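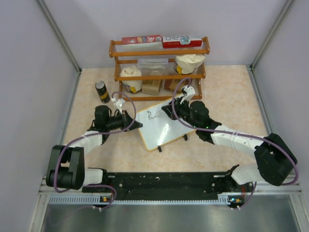
*One of our two-arm stations at the whiteboard task, marker in the right gripper.*

**Wanted: someone to plan and buy the next batch of robot stations (part-time, Dakstead workshop)**

Posted 27/12/2018

Hi! I run the workshop side of Humeo, and I'm looking for a person who likes spreadsheets, catalogs and calling suppliers more than I do. That last part won't be hard. I got into this to build things, and for the past year I've spent half my mornings comparing cable prices and the other half wondering why the thing I ordered came in the wrong length.

We teach pairs of robot arms to do everyday jobs on a table, writing on a board being one of them. Each pair lives in its own enclosed station, and we want more stations. The plan for the coming year (we're calling it Trirnalstead, please don't ask me how to pronounce it) is to go from what we have now to 18 stations, all built the same way. The first new ones should be standing in March. So I need a planner, and I need one soon.

## What you'd be doing

Mostly you'd own the equipment list. Right now it's a spreadsheet I started and have been adding to ever since, with colors that meant something at the time. The arms are the easy part, believe it or not, because they're one big line and we already know who we're buying them from. It's everything else that gets away from me: mounting rails, frame pieces, wall panels, slotted strip for the front edge, the little electronics modules, wire, cable ties, bolts, and then cable, cable, cable. If you look at the long purple ones in the photo you'll get a feel for it. They have to follow an arm through all its bends with enough slack for the elbow and the wrist, so you can't just measure the table and order to fit. I'd love for somebody to work out a proper length per arm and write it down where I can't lose it.

Then there are the props, which I budgeted for very badly last year. Whiteboards, markers (so many markers), shelves, and all the cartons, cans, bags and plastic containers that go on and around them. None of it costs much apiece. I put down $50 a station for the year and laughed when I went back and looked at that number. I now think it's closer to $600 once you figure in replacements, but that's a guess and I want you to come up with a real one.

A normal week would probably look something like this:

- Getting quotes, chasing quotes, and telling me when a quote is silly
- Keeping the parts list up to date as we change the build (we will change the build, sorry in advance)
- Splitting every order into what we need for March and what can wait
- Tracking spares, so a dead module means a trip to the shelf and a quick swap
- Walking the stations with me and writing down what's worn, scuffed, or about to run out
- Sitting in on the monthly money talk with Weerasinghe, the firm that does our books, and explaining where it all went

That walk is my favorite part of the job, so I'm keeping a piece of it for myself. You learn a lot from standing next to a station with a clipboard. Rails get scuffed, ties loosen up, marker tips go flat, and none of that shows up on an invoice until it's three invoices.

## Who I'm hoping to hear from

You don't need to be an engineer! I want to say that early, as I lost a couple of good people last time by writing an ad that sounded like a physics exam. You do need to be comfortable asking an engineer "which bolt, exactly?" four times until you get an answer you can order from.

It would help a lot if you've bought equipment for a shop, a lab, a school, a theater, a restaurant kitchen, any place where stuff wears out and lead times matter. You should know your way around a spreadsheet and be OK with me wanting to see the math. If you've ever had to choose between repairing something and replacing it and defend that choice to the person paying, please put that story in your note. I'd much rather read that than a list of software.

Things I'd be thrilled about but won't hold out for: some hands-on time with automation gear of any kind, a bit of inventory experience, and opinions about labeling. Strong opinions about labeling are fine too.

## Hours, pay and so on

It's 21 hours a week. I don't much mind how you arrange them as long as you're here for deliveries some mornings (they always come in the morning, and I'm always up a ladder). A fair amount of the quoting can be done from home once you know the parts. For the first month I'd want you mostly in the building, so you can handle the pieces and see how a station goes together. I'll have you help build one from the base up, tools supplied.

Pay is hourly and I'll give you the rate in my first reply, before you spend an evening on anything. The job runs through the end of the Trirnalstead build. If it goes well I expect there'll be upkeep and reordering to do after that, but I can't promise it until I've seen next year's budget, and you'd be the one writing a good part of that anyway.

The workshop is at ground level, there's parking behind it, and you'd need to be able to lift a medium box or be good at finding somebody who can. It gets chilly near the loading door in winter. Bring a sweater.

## How to apply

Send me a note, a page at most, plus a resume if you've got one handy. In the note, please have a go at this: look at the photo at the top and tell me which three things you'd want spares of on day one, and how many per station. There's no trick and no answer key. I've changed my own answer more than once. I just want to see how you think it through and what you'd ask me before ordering.

Drop it at the Humeo front desk in Dakstead or use the contact form on our site, and put "station planner" in the subject line so it doesn't land in with the supplier mail. I read all of them myself and I'll write back either way. If you'd like to come by and see a station running before you decide, say so in the note and we'll set up a time.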